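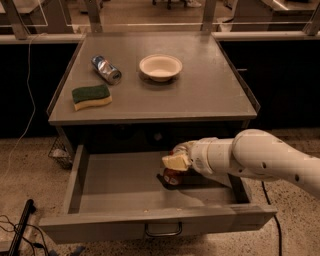 A cream bowl and a drinks can on a grey cabinet with its drawer open.

About Flullby

Flullby is a house clearance and reuse firm in Lendville. Sudheer Thevar started it with one van, and Mutua Mwakyusa joined to run the warehouse on Padelon Road.

We clear homes, garages and small offices. Anything fit to use again goes to our shop, where prices start at £3. The rest is sorted for recycling — metal, glass and timber are kept apart. Last year we cleared 370 homes and sold 3136 items.

The warehouse covers 900 square metres and is open to the public every Tuesday. Quotes are free and given in writing.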